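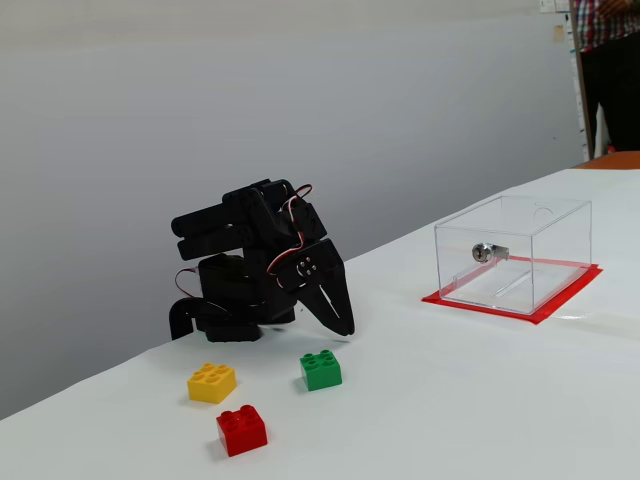

What is the Golestani ferry?

A cable ferry across the lower Nitus River, carrying foot passengers, bicycles and a small number of cars between the town of Millix on the east bank and the village of Dendent on the west.

The Golestani ferry (locally "the Golly", or just "the cable") is a public river crossing. Runs all year except in high water. Named after the Golestani landing on the Millix side, which was a timber yard before it was a ferry stop. Nearest bridge is well upstream, a long way round by road, so most local traffic between the two banks still goes by boat.

Route

Short crossing, 290 yards bank to bank at normal water level. Takes nine minutes including loading, less if there are no cars. The boat leaves from the concrete ramp at the foot of Landing Street in Millix and comes in at the Dendent slip, next to the old grain store. No stops in between. In spring the current pushes the cable into a noticeable curve and the crossing gets slower, sometimes a lot slower.

The two landings are not level with each other. Dendent is slightly downstream, and older maps that draw the route as a straight line accross are wrong about this.

Vessel

Flat steel pontoon, ramp at each end, open deck with a covered bench down one side. Licensed for 100 passengers, though it rarely carries anything like that outside the September fair. Room for four cars, or three and a van. The present boat replaced a wooden one that was pulled across by hand winch and later by a tractor engine bolted to the deck. The wooden boat was kept on the Dendent bank for years and then broken up.

Power comes from a diesel engine driving a wheel that grips the cable. A second, thinner cable upstream works as a guide. Both are inspected in the winter closure.

Timetable and fares

First boat 6 a.m. from Millix. Last boat back from Dendent 9 p.m., later during the fair. No fixed timetable in the middle of the day — the boat goes when there are people waiting, and there is a bell on the Dendent side to call it over. Mornings and evenings it runs more or less back and forth without a break.

Foot passengers pay a flat fare on board. Bicycles go free. Cars pay by length, motorcycles half the small car rate. Cash or card, but the card reader depends on a phone signal which is poor on the Dendent side. Books of tickets are sold at the Millix kiosk and don't expire.

Ridership

Almost 3,000 passengers in a usual summer week, according to the operator. Much lower in winter. Most are commuters and school students from Dendent, with day trippers making up the rest. Cyclists use it heavily since the river trail was extended to the Millix landing.
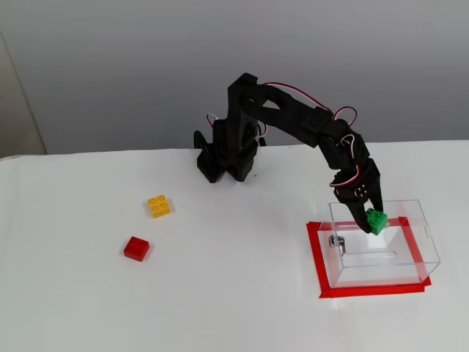
History

A rowboat service was working at this spot before either landing had a ramp. The boatmen were paid by the timber yard and carried other people for a small charge, mostly on market mornings. When the yard closed, the town took over the landing and put in the first cable.

Plans for a bridge have come up several times. The best known was rejected by the county on cost, and the approach road built for it on the Dendent side is still there, ending in a field. Kelly Barros covers the bridge dispute in a short local history of the river crossings, and argues that the ferry survived mainly on the strength of school traffic. Shirin Parsa, who ran the boat for many years and later wrote a memoir about it, gives more weight to the grain store, whose owners paid part of the fuel bill.

Closures

The ferry stops when the water passes the red mark on the Millix ramp. Also in fog, at the skipper's discretion. A flag goes up at both landings: green for running, red for closed. Annual closure for maintanence is in January, when a bus is provided by way of the upstream bridge.

See also

Cable ferry
Nitus River trail
Millix, Landing Street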